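Chapter 4
Practising in a Kitchen That Isn't There

I run an after-school robotics club at Womthorpe, and for our first two years we had one arm, one table and a queue. Eleven teenagers would stand about eating crisps while the twelfth tried to pick up a sponge. By the time everyone had had a go it was time to stack the chairs, and I'd go home wondering if anybody had learnt a thing apart from patience.

So in July I gave in and moved the whole first half of the course into simulation. My old colleague Priit Liepiņa had been on at me about it for ages — he'd say it every time I rang him up to moan about a stripped gear — and he was right, which I've told him once and don't plan to repeat.

This chapter covers what we did next. You'll load a ready-made kitchen, put an arm in it, and write a short program that moves the gripper to a spot over the worktop and stops there. It sounds dull! My lot thought so too, until the first run went straight through a cupboard door. (You can switch collisions off by accident. Section 4.3 shows you where, and please check it before you blame your maths.)

Before you start, you need three ideas from Chapter 3: joint angles, the base frame, and what we mean by a target pose. If you skipped the bit on base frames, go back now. I'll wait.

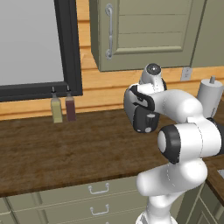 The reason I like a kitchen for this is that everyone in the group already knows how one works. You don't have to explain to a fourteen-year-old that bottles tip over or that a cupboard sticks out from the wall above your hands. They know it in their elbows. What they don't know is how to tell an arm about it, and that's the job for the next few pages.

We gave each pair a budget of 4,000 simulation steps per attempt. One pair got their gripper over the target in 975 and were unbearable for a week. Another used 2,470 and had the smoother path by miles, so do think about what you're scoring before you set up a league table of your own.

Open your project folder, make a copy of the Chapter 3 program, and give the copy a sensible name. We'll begin with the arm's resting position.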